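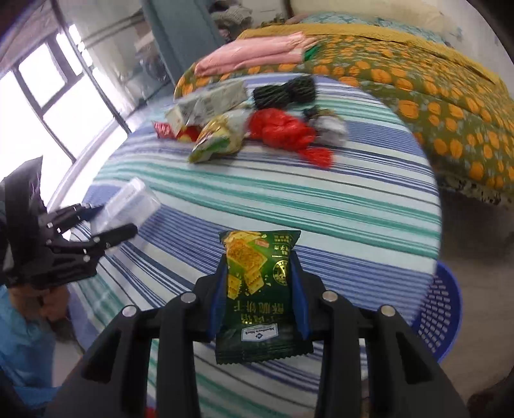
Seaweed crackers, Member's Mark.

I moved my phone contract to Farside in May, mostly on the strength of a coverage map. It was a lovely map. My whole town was coloured in, right out to the reservoir, and the man on the chat line told me I'd get "full 5G at home and out and about". So I signed up for two years, like a fool, and went off to enjoy my new superfast life.

Well. I get two bars in the kitchen and none at all on the stairs. At the bus stop the little 5G symbol does come on, and it looks very smart up there in the corner, but pages load at the same speed they did on my old deal with Vusteo (slower, some mornings!). I ran a speed test on the high street and got 257, which had me grinning like an idiot, then walked round the corner to the chemist and couldn't send a photo to my sister.

I don't think anyone at Farside is lying, exactly. My neighbour Oi-ling Chuang used to plan masts for a living, and she tells me those maps come out of a computer model that assumes you're standing outdoors with nothing much in the way. Fine. But I don't live outdoors! I live in a brick terrace with a hill behind it, and so does half the town. If the map is for people in fields, put that on the map, in letters the same size as the price. 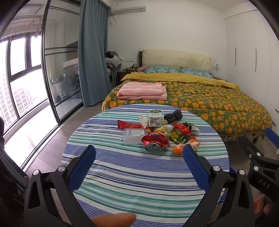 What I'd like instead

Let us try before we're tied in. Tranora, the little broadband firm in the next valley, gives new customers 55 days to walk away, and my friend Jucélia Figueiredo did just that, posted the router back and heard no more about it. Why can't a mobile network manage the same? They can see perfectly well what signal my phone is getting. They could knock a bit off the bill in the months it's rubbish – I'd settle for that.

And please, could somebody fix up the old 4G before bolting on the next thing? I'd swap every flashy download figure for one phone call that lasts from the front door to the back bedroom. My mum rings on the landline now. She says it's clearer, and she's right, and I've stopped arguing with her about keeping it.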